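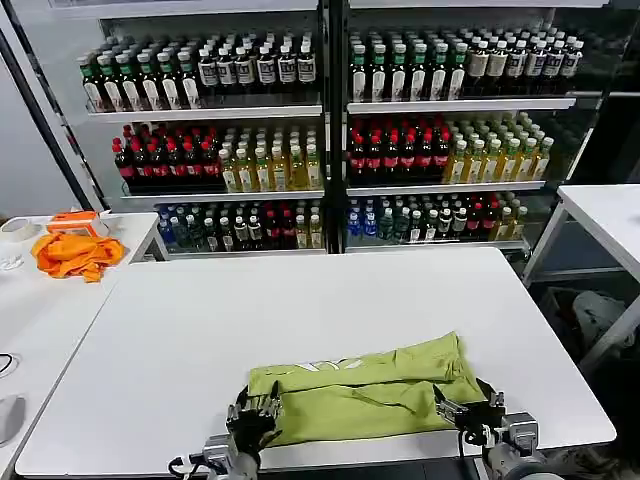 Lime green, folded, more or less. The right end has its own opinions.

How to Fold a T-Shirt So It Stays Folded

Most folding advice assumes you own a closet organizer and a calm disposition. I own a dresser from Trekham with one drawer that sticks, and my T-shirts have spent years in there slowly turning into a single large T-shirt. What follows is the method I've settled on. It takes longer to read than to do.

Find a big flat surface. Beds are popular and beds are terrible. The mattress gives, the comforter drags, and a cat arrives. Use a table, clear it, and wipe it down first. You'd be surprised what a clean shirt can pick up from a table that looked fine. If yours is too small for a whole shirt with the sleeves out, fold the laundry somewhere else or buy smaller shirts.

1. Put it face down. If there's a print on the front, you want it on the outside of the finished bundle, so the front goes against the table. This also saves you from unfolding four green shirts in November looking for the one you like.

2. Flatten before you fold. Thin, stretchy cloth likes to gather up near an edge and make a little hill. Fold over the hill and you will have a bigger hill. Put one palm in the middle and sweep out toward the hems with the other. Don't iron. It's a T-shirt. 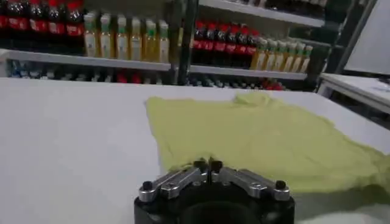 3. Fix the corners by pinching. When a corner has rolled under, pinch a small tuft, lift it an inch, pull it gently away from the middle and lay it back down. Lifting matters more than pulling. Drag the cloth along the tabletop and the wrinkles come along for the ride — all of them, plus a few new ones.

Pinch the hem or a seam when you can. Those parts are sturdier, and a stretched-out spot in the middle of the belly flatters no one.

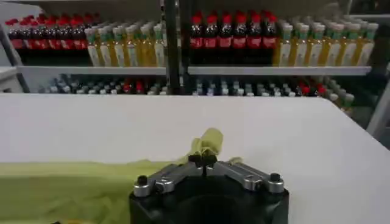

Flukier Home Notes — Issue 40

4. Sides in, then sleeves back. Bring one side over by a third and lay the sleeve flat on top, pointing down. Do the other side the same way. You should have a long strip with straight edges. If you have a long strip with one straight edge, undo the bad side only. Starting over from scratch is how people end up with a chair full of clothes.

5. Fold up from the hem. Twice for a drawer, three times if you stand your shirts on end like file folders. Stop just short of the collar on the last fold and tuck the slack under.

6. Press out the air. Both hands, flat, starting at the fold and moving toward the open end. Go the other way and the layers creep out of line, which leaves you with that lumpy end that looks like a badly wrapped sandwich.

A few odds and ends:

Fold them the day they're washed. A shirt that sits balled up overnight keeps the creases as a souvenir.

Those plastic folding boards work. I had a Wollska one. It is now under a plant.

Heavy shirts go at the bottom of the stack, slippery ones on top, and the one you wear every weekend can stay on the doorknob where it lives.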